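Home Products Benches and cells Support Contact

We use cookies to keep your basket working and to see which pages people read. Accept all | Settings

Povero Two-Arm Bench Cell

The Povero is a small bench with two robot arms on it, made for workshops that handle a lot of different little things and never very many of the same one. Sorting, fetching, laying out, putting back. If your people spend part of every shift moving bits from one place to another before the proper work can start, this is the cell we would point you at first.

We've been using one ourselves in the Prevton repair shop since July, on the returns bench, and a good deal of this page comes out of that. We sell it, so of course we like it, but there are things it doesn't do well and you'll find those further down as well.

What it is

A framed table with an arm at each side, plus the controller and the teaching handset. The table is wood and it clamps to the frame. You can take it off and swap it when it gets scruffy, or cut your own. We did wonder about offering a metal top, and we may yet, but wood is quiet, it's kind to dropped parts, and you can screw a stop block into it wherever you fancy without asking anyone.

Each arm has a two-fingered gripper. The ridged finger pads are soft enough to hold a plastic casing without marking it and stiff enough to keep hold of a hand tool. They push on and pull off, and a set lives in the drawer under the controller. Change them when the ridges start to look rounded. On the returns bench that has been a good deal less often than we feared.

The arms can work separately or together. Separately is what most people do for the first few weeks, one arm clearing and one arm filling. Together is where it gets really interesting: one holds a tub steady while the other picks out of it, or one passes to the other across the middle of the table. Rhun Bowen, our bench lead, was the doubter in the building, and he spent most of a lunch break just watching it hand a screwdriver over!

Teaching it a job

No code, unless you want it. You press the handset, take hold of the arms and show them the job. Then you show them again with the parts in slightly different places, and again. For a plain pick and place, 30 good goes is a sensible starting point. For anything with a handover in it you'll want more, and you'll want two different people doing the showing, as everyone has their own way of reaching for things and the cell picks up habits from whoever taught it.

Jobs are saved by name. Please give them proper names. Our own list had three called "test" and one called "test good", and it took a morning to work out which was which.

The person who knows the job should be the one who teaches it. We feel strongly about this. At Mansilla, a toy and small appliance repairer who took the second cell we built, the office had planned to send someone on a course and have them set everything up. What happened in the end was that the two people who had run the sorting table for years taught it over a couple of afternoons, and the result was far better than anything we'd managed on our visit. They knew which parts roll. They knew which tubs have a lip that catches your knuckles.

What changes for the people on the bench

This is the bit customers ask about most, usually quietly, after the demonstration is finished, so here is our own experience.

The returns bench had two people on it before the cell and it has two people on it now. The job is different, though. Before, the first part of the shift was tipping out the incoming tubs and getting everything sorted: tools to one side, toys to the other, loose parts in the middle. Then the repairs, then the whole lot put away again at the end. The cell now does the tipping-out end of things while people are doing repairs, and it does the putting away with somebody keeping half an eye on it.

So there is more repair in the day and less reaching. Sore shoulders used to come up at every team meeting and they come up less now. There's also more checking, and that suits some people better than others. One of ours found it dull at first, sitting by the stop button, and we've since moved the bench so that whoever is minding the cell can get on with something else within arm's reach. Do think about that before you bolt anything down.

Pay matters too. We put the teaching work on the skills list, so that someone who can teach and mend a job on the cell is on the higher bench rate. We'd suggest talking about that before delivery day. It is a real skill and it shows in the results.

And people do get fond of it. Ours has been called all sorts.

Where it works well

– Mixed small goods that arrive in tubs or trays
– Laying out tools and parts before a repair
– Putting back to a fixed place at the end of a job
– Passing items to a person at the next bench, using a tray
– Short runs where a fixed machine would never earn its keep

Where it doesn't

Very thin things, such as washers and paper labels, are a trial. It can be done with a lip on the table edge, but a person is quicker and always will be, we think. Shiny clear plastic is hit and miss under strong lights. Anything heavy is out; see the load figure below. And it isn't fast. A practised person sorting flat out will beat it easily. The cell wins by plodding on at the same pace while you're doing something better.

It is also not a cell to put next to a walkway without guarding. Your own risk assessment comes first, whatever we say here, and we're happy to come and walk round the spot with you before you order.

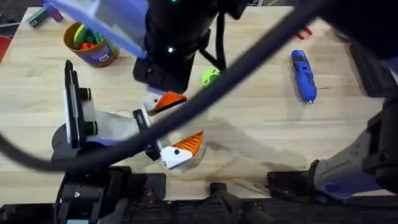 Meirion Parri

I look after the bench cells here, and I wanted to add something from the table itself, since the list above makes it all sound tidier than it is. A cup of bright toy bits, a little green ball and a blue cordless rotary tool is just the sort of mixture we mean by mixed small goods. Light and lumpy, round and rolly, long and lopsided, all on one tabletop. A ball wants a slow approach and a gentle squeeze. A rotary tool wants to be taken by the body, and I always teach it with the bit pointing away from where my hands will be when I clear up. Cups I teach last, when the rest of the job is running nicely, and then I get the second arm to hold the cup (this is the moment when visitors start smiling, every time).

My other tip is to look after your cables. Keep enough slack for the full reach of the arm, run it through its longest move slowly, and watch where the loop goes. I check ours with every new job I teach, before I save it.

I've worked on production lines where the machine came first and everybody shuffled round to suit it. With this one you push things about the table until they feel right, show it what you want, and have another go if it's wrong. I think that is a lovely way to work and I'd be glad to show anyone who wants to see it.

The details

Arms: two, mounted to the frame
Grippers: two-finger, push-on ridged pads
Load per arm: 2 kg including the gripper
Table: wood, clamped, can be swapped
Stop buttons: one on the frame, one on the handset
Saved jobs: up to 114
Pad check: every 3,000 picks, or when the ridges look rounded
Power: ordinary wall socket

In the box

The frame, arms and table come part built. You also get the controller, the handset, a spare set of finger pads, the hex keys you'll need and a printed guide. The guide was rewritten after the first customers told us what they thought of the old one, and it's a great deal shorter.

Tubs and trays are not included. Use the ones you already have, as long as they stand flat.

Setting up and support

We deliver, put the cell together and stay for the first day. By the end of that day your own people should have taught it one real job from your own bench, using your own parts, so please have some ready. A second visit is included after a few weeks, when the useful questions tend to turn up.

After that you can ring us in shop hours and speak to someone who uses one. Vovovar, our job-sharing shelf, is open to all owners: you can put up jobs you've taught and borrow other people's. Borrowed jobs nearly always need a few extra goes on your own table before they run well, but they'll save you the first hour.

Trying one

The Prevton cell can be seen at work by arrangement. Bring a tub of whatever you handle, the more awkward the better, and bring the people who would be using it. Allow a morning. There's parking at the side of the building, and the entrance is through the repair shop door, past the returns shelves.

Page last updated 17 Feb 2026

Related items
Ridged finger pads, pack of four
Spare wooden table top, plain
Povero handset holder
Single-Arm Bench Cell
Cable clips and ties for bench cells
Teaching day at your own site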